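4.3 Teaching the plug grip (Katum cell, both arms)

Do this after any finger change, or if plugs go in skewed. Needs one person on the pendant, one at the stop. Speed at 5 per cent untill step 5 is done.

CAUTION: keep hands out from between the arms while drives are on. Park the second arm before you reach in.

1. Load program 768. Wrong number = wrong finger offsets, check it twice.

2. Wipe the finger pads with a dry cloth. No solvent. Scuffs on the outside faces are fine, leave them. Worn pad texture is not fine, swap the pair (see 4.1).

3. Jog to the plug and close slowly. Grip the plug body between the finger tips, boot above, contacts pointing straight down. Cable should come away in an easy bend, no kink at the boot.

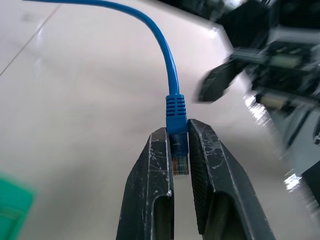 4. Lift 100 mm and hold. If the plug tilts, open, re-seat, go again. Do not add force to cure a tilt, you will crack the latch.

5. Save the point as GRIP_A. Then run the cycle 7 times without the socket fitted. All good, put the speed back up.

Note: long cables drag on the plug. Feed some slack in by hand first, drives off.

Note from Stela Bucur, night shift: after a restart the pendant somtimes shows the old GRIP_A. Reload the program, dont re-teach.

Still skewed? Go to 4.4, wrist zero. Spare fingers are ordered through Leokadia Pawlak, always as a pair.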